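Subject: Re: [plidberg-readers] Mayrhofer Prize evening, streaming link and sign-up

Before everyone on this list clicks the sign-up button, I'd like a few answers. I've quoted the part of the notice I mean.

> We're delighted to invite all Plidberg members to the Mayrhofer Prize
> evening in February, live from the Tononham chapel hall and streamed
> free to anyone who registers. This year's laureate will read from new
> work and take questions on faith and fiction. Last year's stream
> reached 2,000 people worldwide! Please register early, as space
> in the hall is limited to 53.

I like the prize. I've gone to the hall for it more than once, and I thought last year's reading was very good. The notice is another matter.

1. The 2,000. Reached how? I watched the stream from start to finish, and the viewer count next to the chat never got past 44 while I was looking at it. Maybe people watched the recording later, and if so I'd be glad to hear it. But a page that loads for a second while someone scrolls by is a pretty thin idea of an audience, and I've seen that kind of number used in other people's notices. If this figure is going into the next grant application to Piltwood, somebody should be able to say where it came from.

2. "Free to anyone who registers." The form wants a mailing address and a phone number before it will send a link to a video. Last year I gave mine and got four fundraising letters by summer. I don't mind being asked for money. I'd like to be asked on a page that says so.

3. The questions. The notice says the laureate will "take questions." Last year the questions were typed in ahead of time, somebody picked three, and all three were about where ideas come from. A writer who has put that much work into a book about doubt can handle a harder one. Will people in the hall get a microphone, or is it cards again?
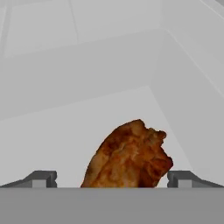 4. The length. The schedule on the site gives the reading 20 minutes in an evening that starts at 7 and ends at 9. The rest is welcomes, thanks, the presentation and music. I have nothing against the music. I do think people driving in from the coast to hear new work should know how much of it they'll get - and so should the person reading it.

5. The shortlist. It used to be posted with a short note from the judges on each book, and those notes sent me to at least two novels I'd never have picked up. This year there's one paragraph on the winner, and most of it reads like the jacket copy. Were there notes? Can we see them?

I'll probably go anyway. If someone from the planning group reads this list, an answer to number 1 would do for a start, and a sign-up form with only an email box on it would get my name today.

Also, the link in the original message goes to last year's page. The date at the top has been changed but the parking directions are still the old ones, and that lot is closed.

A member in the back row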